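November, open day at the Illow shop

Writing this up the same evening. Doors opened at 10, first visitors in by 10:15, last group out just before 4. The sign-in sheet has 71 names but a few families signed once for everybody.

Setup was the bench from the Leltura job, cleared off and wiped down. We left the part-sorting task loaded because it was the one that had run longest without a stop. Total cycles on that task before the doors opened: 458. I reset the counter in the morning and forgot to write the new zero on the whiteboard, so anyone looking at the board tomorrow should ignore it.

Demo ran in short blocks with a talk in between. The talk was too long in the first block. People at the back drifted off to the Rugemalira gearbox on the side table, which had no one standing by it and still got more hands on it than anything else in the room. Next time put somebody there.

Speed was set to 40% of normal at first and it looked slow even to me. Raised it after lunch. The arms were still well under the limit and visitors stayed longer at the rail.

Stops during the day:

- 2 on the left arm, both cable snags. Cleared by hand, restarted from home.
- One on the right arm, lost grip. Tightened the finger screws, no repeat.
- E-stop pressed once by a boy who asked first what it did. Restart took 120 seconds, mostly me looking for the key.

Questions we got more than once: how much does it cost, does it know what it is picking up, what happens if you put your hand in. I need a better answer to the second one. What I said was that it knows where it was taught to look, and that got blank faces.

Someone from Premow wanted to know if we could run their harness parts on the same bench. Told them to send samples. Their pieces are longer than ours and would hang out of the bins, so the bins would have to change or the pick height would.
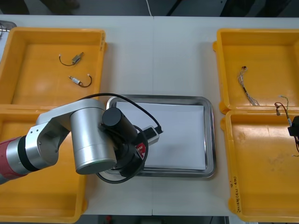

Cable routing on the left arm needs to be redone before the next visit. Both snags came from slack near the wrist, and I have been putting this off since the Leltura job. The black cable makes a big loop around the gripper and dips below the wrist, right over the steel tray with the paper in it. Plan is to shorten it, clip it along the silver link and leave only enough for full wrist rotation. Check again at both ends of travel before clipping anything for good.

Bins: the four yellow ones are fine for us. The handwriting on the side of the near-right one should be replaced with a printed label that can be read from the rail, same for the other three.

To do:

- reroute left arm cable
- spare key for the E-stop box, on a hook by the door
- cut the talk in half
- labels
- write back to Premow when the samples come
- find out who has the good extension cord, it was not in the cabinet at 5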